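Astuces d'atelier : régler un bras Vitura pour les petits appareils de cuisine

Six semaines que je teste le kit en location de chez Pokgate, et je commence à prendre mes petites habitudes !

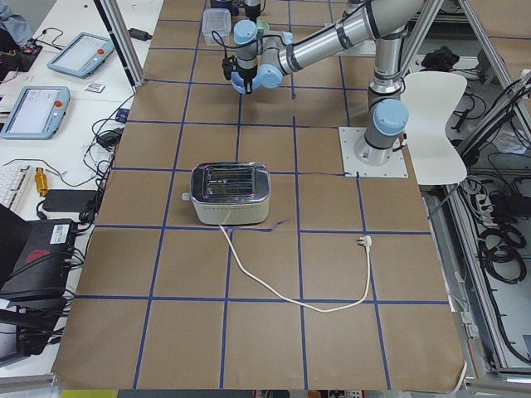
Premier conseil : du papier kraft sur toute la table et un quadrillage au ruban bleu. Pour replacer un grille-pain dans la même case, c'est bête comme chou - et le kraft se change en deux minutes. Prenez un ruban qui se décolle bien, le mien vient de chez Benjelloun.

Pour les cordons, je les étale bien à plat avant de lancer un programme (un fil en boule, la pince l'attrape une fois sur deux, j'ai râlé tout le mois d'octobre).

Côté kit, la notice est maigrichonne, mais Buppha Chareonsuk, au support, m'a rappelée le jour même. L'abonnement est à 4 mois minimum, un peu long à mon goût.

Mis à jour le 19/11/22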